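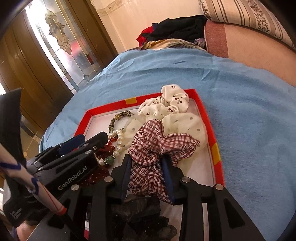
Ticket 1697: Accessories tray, bedroom, will not stay sorted

Status: Open (reopened, see log)
Opened: Tue 17 October
Category: Small storage
Priority: Low, according to everyone who doesn't wear scrunchies

Summary

User reports that the red-rimmed tray no longer works as a tray. Any attempt to take out one scrunchie brings up a second one and, on bad mornings, a necklace. Putting things back makes it worse. Tray was last in good order in March.

Contents as reported

Plaid scrunchie, red and white. Cream one with small dark dots, by far the greediest for space. White one with cherries. Leopard print. Pearl necklace with dark red beads and a single green one, which has no business being in there and has been told so before.

Steps to reproduce

1. Be late.
2. Reach in for the plaid one.
3. Receive the plaid one plus whatever it has made friends with.

Log

Entry 1. Asked user to turn the tray off and on again. User tipped it out on the bed and put everything back. Fault still present, now in a different order.

Entry 2. Suggested the Zoltham drawer divider, 12 compartments. User bought it. Each compartment holds one hair grip or a third of a scrunchie. Divider now lives in the kitchen and is doing well with teabags.

Entry 3. User tried the Bornaten method (found online, 1000 comments, mostly arguing), in which everything is rolled and stood on end. Scrunchies do not stand on end. They lean, then they sigh, then they are flat again. Closed as unsuitable for anything with frills.

Entry 4. Root cause found, we think. The beads are the trouble. Fabric alone will come apart with a shake, but a string of beads threads itself through the middle of everything and holds the lot together like a very pretty drain blockage. Advised moving all beaded items out first, before touching the fabric, and lifting them straight up by one end – slowly, no yanking. 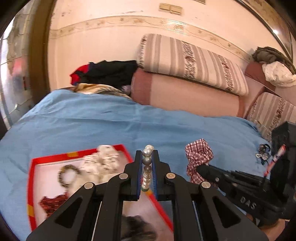
After that the rest is dull work, as it should be. Fluffy pale ones go at the far end, dark ones at the near end, and plaid stays out on the bed until there is somewhere to put it. User asked whether plaid counts as dark. Support has no position on plaid.

Entry 5. Marked as resolved.

Entry 6. Reopened 2 days later. User had put the necklace back in the tray "just for now". Reminded user that this is how Entry 1 started.

Workaround

Beads on the Viser hook behind the door. If the hook is full of dressing gown, use the Fragkou dish on the windowsill and move the coins.

Outstanding

The cream one still takes up as much room as it likes. Logged as expected behaviour.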